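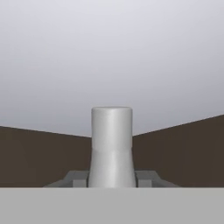 Pale grey cylinder with a flat top and softly rounded edges. Computer rendering.

Grilcombe neighbourhood pantry to move into the old Plulmont bakery

PLULMONT, Jul 29, 2021 - After two years of working out of a church basement with a very steep set of stairs, the Grilcombe Neighbourhood Pantry is delighted to announce that it has signed a lease on the former Laskowska bakery and will open its doors there in August.

Anyone who grew up in Plulmont will remember the Laskowska, with its green awning and the poppy seed rolls that were always gone by nine in the morning. The shop has been closed for a good while now, and we couldn't be happier to be the ones bringing some life back to that corner. The big front windows are staying, and so is the long counter, which has been sanded and oiled and looks lovely. The ovens, sadly, were past saving, but the space they leave behind gives us room for a proper walk-in cooler - something we have been dreaming about since our very first season.

The pantry currently serves some 171 households in Plulmont and the farms out along the Jikik road. Until now, families have picked up a hamper packed for them ahead of time. At the new location they will be able to browse the shelves and choose what they'd like to take home, in their own time and with a cup of tea or coffee in hand if they fancy one. Many of our regulars have been asking for this, and we thank them for their patience and for their very frank suggestions about canned beets.

There will be two entrances. The front door opens directly onto the sidewalk with no step, and the side door off the laneway has a bell for deliveries and for anyone who would prefer a quieter way in. Parking is available behind the building, and the Jikik bus stops just across the street.

The move was made possible by neighbours who gave what they could through the spring appeal, which brought in $2,092 in small donations toward shelving and paint. We are grateful for every dollar of it, and just as grateful for the borrowed ladders, the trailer, and the trays of date squares that kept turning up on painting days.

The church basement will stay open on its usual hours until the end of the month, and hampers already booked will be ready there as planned. Opening hours for the new location will be posted on the door and in the library. Donations of dry goods, baby items and garden produce are welcome at the side door once we're settled in - zucchini included, within reason.

Media and general enquiries may be directed to the Grilcombe Neighbourhood Pantry office in Plulmont.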